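Bollelia Street Tenants' Group - minutes, 10th September

Taken by me, Elsie Lockyer, again, with my bad handwriting typed up the same night so I can still read it.

Present: me, Impi Sjöberg (chair), Mutua Mbwambo, Elīna Butkienė and a good crowd from the back stairs. Gediminas Liepiņa sent his apologies and a very nice lemon cake.

1. Last minutes
We read through the May ones. Mutua pointed out I had put his apartment on the wrong floor, so I've fixed that. Agreed otherwise.

2. The heating
This took up most of the evening, as you'd guess! Impi has had a letter back from Rätsep, who say the boiler was last replaced in 2016 and has years left in it. Elīna said they are welcome to come and sleep in her bedroom in January. We agreed to ask for a proper inspection, in writing, and Impi will draft the letter. I said I'd read it over for her (she gets cross by the second paragraph and it shows).
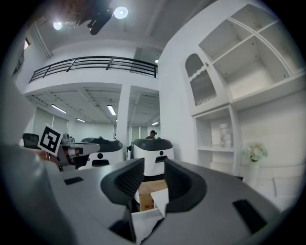 Photo: Bollelia Street Tenants' Group

3. Money
We have $2,421 in the account. The picnic cost us $169, mostly the tent, and everyone felt that was fair. Mutua would like us to put a bit aside for a lawyer in case the heating thing drags on. I'm with him on that, but a few people wanted to wait for the reply first, so we'll come back to it next time.

4. The courtyard
Lots of talk here. The Emus people want to put bike racks where the benches are, and I have to say I love those benches - so does half the building. Elīna took the petition door to door and has more than 74 names on it, which got a round of applause. Impi will pass it on with the heating letter. Someone asked if we could have both, racks and benches, and there was a drawing on the back of an agenda that I have kept. 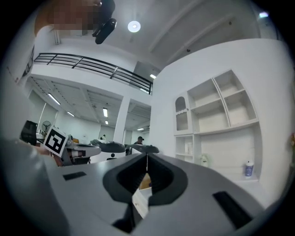 Cardboard and a white sheet of paper or label, seen through a narrow gap.

5. Noise on the back stairs
The door at the bottom still slams. Mutua has offered to try a felt strip before we bother Rätsep with it, and he'll keep the receipt. I asked people to please stop wedging it open at night in the meantime, and 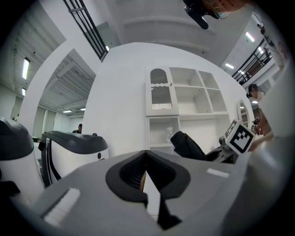
there was some grumbling, but we got there. Elīna will put a note up by the mailboxes.

6. Anything else
Lorkell are changing the laundry room locks, so old keys won't work. New ones from Impi, after supper only please. Gediminas is to be thanked for the cake.

Next meeting at Elīna's. Bring a chair if you can carry one.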